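Birdie Pennington picked up on the second ring and was already talking about dumplings. She has run the Skavdale supper club for 30 years, and I'd called to ask how on earth a person cooks for strangers that long without getting sick of it.

"Oh, I get sick of it every July!" she told me. "Then somebody brings me a sack of beans and I'm off again."

She learned from her aunt, who steamed everything (fish, bread, even puddings) and never wrote a word down. Birdie didn't either, until her nephew Sebastian sat her down with a notebook. They're up to recipe 711 now, and she says 100 of those are cabbage.

A steamer pot on a white table. 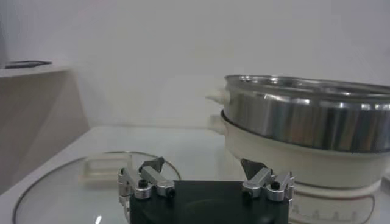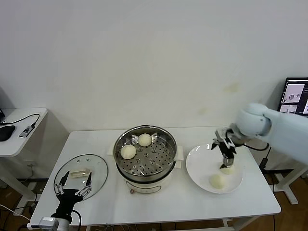 I asked what beginners get wrong. "They keep peeking," she said. "Leave the lid alone and go set the table." I peek constantly, so I changed the subject to custard, and we were on that for the rest of the hour.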